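Colour and Light at Home, evening course, Gollcombe
Session 4 handout: bowls, and why we start with them

Hello again. I promised last time I'd write up the bowl session properly, because half of you were scribbling and the other half had paint on your hands, so this is more or less what I said, plus the bits I forgot.

We start with bowls because they're cheap, they don't wilt, and you all own at least one. Gisela Sperling, who taught this course before me, used to swear by pears. I love a pear, but it has a dozen colours in it before you've even switched a lamp on! A plain plastic bowl is one colour all the way through, so every change you see across it comes from the light, or from whatever is sitting next to it.

Yellow and orange are my favourite pair for a first go. They're neighbours on the colour wheel, close enough that people paint them nearly the same and then wonder why the whole thing has gone to custard. Have a look at the table before you mix anything.

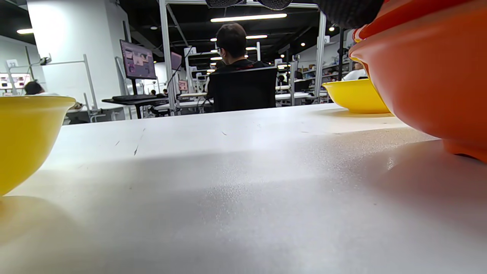

Fig. 1. Two yellow bowls and an orange one on a white table, low viewpoint.

Start with the table and leave the bowls till later (I know, I know). Everyone reaches for pure white and it's never pure white. There's a wide band of shadow running across the front of this one, and a few little scuffs near the middle which I'd keep in, as they tell your eye where the flat surface is. Mix two greys for it, one a bit darker than the other, and test them side by side on scrap paper.

Then the orange bowl. It's glossy, so the wall bounces light back at you, and that shine wants a clean edge. Put it in last and don't fuss with it. If you go over it with a damp brush you'll get mud, as Heikki found out in August.

One more thing about viewpoint. When your eye is nearly level with the table, a nearby bowl looks enormous and one a little further back shrinks quickly. Trust that. Don't tidy the sizes up because you know the bowls in your cupboard match.

For next session
Set up three bowls at home on something pale, with one lamp to the side. Get your chin right down near the table. Do four small studies, 100 mm across at most, ten minutes each, and no rubbing out. Paper should be 175 gsm or heavier or it'll cockle.

Siiri Laaksonen has spare paper if you're short, just ask her at the break. Jouko Ikonen still has my big flat brush, and I'd like it back please!

Bring all four studies, including the one you hate. We'll pin them up first thing and then move on to glass.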